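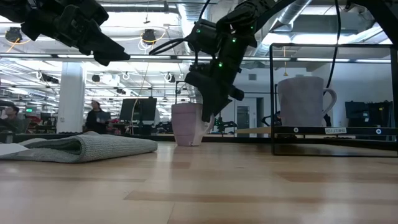 讲稿备注（自己用，讲的时候不要照着念）

第一页：开场

大家晚上好，谢谢你们来。我的中文是后来学的，讲得慢，如果哪个词不对，请直接打断我。今天讲我们在共享工坊里搭的双臂，项目的名字叫 Irketti。做这个项目的主要是我和 Cherry Mae Barredo，她负责接线和电源，我负责程序和夹爪。

（停一下，等后排坐好。）

第二页：为什么选杯子

我们的目标很小：一只手臂拿起杯子，另一只手臂把折好的毛巾移开，然后杯子放到毛巾原来的位置。听起来是小孩子也会做的事。可是杯子有把手，把手的方向每次都不一样，夹爪要先决定从哪一边进去。

现在用的是一个粉色的高杯子，上下粗细稍微不一样。把手朝右的时候，右边的手臂可以从上面垂直下来，在杯口的高度停住，再向左靠近。把手朝里的时候，我们到现在还没有好的办法。有人问为什么不用没有把手的杯子。可以用，但是家里的杯子大部分是有把手的，我想早一点遇到这个困难。

第三页：桌子

桌面是浅色木条拼的，有一点反光。反光对人没有影响，对视觉程序有影响。傍晚六点以后只剩下顶上的灯管，杯子下面的影子很淡，程序有时候把影子算进杯子的底部，高度就错了。我在程序里加了一个修正，写得不漂亮，但是能用。

桌子旁边有玻璃，也会带来麻烦。从某些角度，玻璃里会出现第二个杯子，而且比真的那个还大。八月的时候我为这个问题找了整整一个晚上，以为是标定坏了。现在的做法是给视觉程序画一个工作区域，区域外面的东西全部不看。如果你们在家里做，先看看周围有没有窗户、镜子、柜子的玻璃门。

（这里可能有人提问偏振片。回答：试过，画面变暗，我们没有继续。）

第四页：线

Cherry Mae 让我一定要讲线。手臂外面的线要留一个松的弯，不能拉直。第一次我觉得松的线不好看，就用扎带全部绑紧，结果腕部转到一半，插头被拉出来了。后来她重新做了一遍：先让手臂走到最远的姿势，在那个姿势下量长度，再多留一个手掌。扎带只绑在不动的那一段。

控制板是 Waston 的，驱动用 Clukurent。我不是推荐，只是说明我们手上有什么。两个牌子的接头方向相反，做转接线的时候请写标签，两头都写。

第五页：夹爪

夹爪的手指我改了很多次。硬的手指夹陶瓷会滑，太软的手指夹住以后杯子会歪。现在是硬的骨架，外面套一层硅胶。开和合的测试做了大约 1,000 次，是 Revathi Acharya 帮我写的脚本，晚上自己跑。硅胶的边缘磨白了，还没有破。

毛巾是另外一个问题。折好的毛巾没有固定的形状，程序不知道从哪里夹。我们的办法很笨：从上面压下去一点，再合上夹爪。毛巾比较厚的时候可以成功，薄的时候夹爪会刮到桌子。

（如果时间不够，跳过毛巾，直接讲安全。）

第六页：安全

两只手臂共用一张桌子，最怕它们互相碰到。我们没有做很高级的规划，只是在中间画了一条线，同一个时间只允许一只手臂过线。这样慢，但是我晚上睡得着。急停按钮有两个，一个在键盘旁边，一个在桌子的另一头。Cherry Mae 的规则是：手伸进工作区以前先说出来，就算只有自己一个人也要说。

手臂上的绿灯亮着，不等于可以伸手。请在这里讲慢一点，重复一次。

第七页：还没有做好的

杯子转向。交接，就是一只手臂把东西给另一只。还有底座的刚性，Hegde 的铝板我已经订了，还没有到。

以前的程序分成九个文件，很乱，我正在整理，整理好以后放在工坊的共享盘里。旧的版本请不要用，里面的速度限制是错的。

最后留时间给问题。如果有人想自己动手试，先请他把袖子卷起来，长头发扎好，再打开电源。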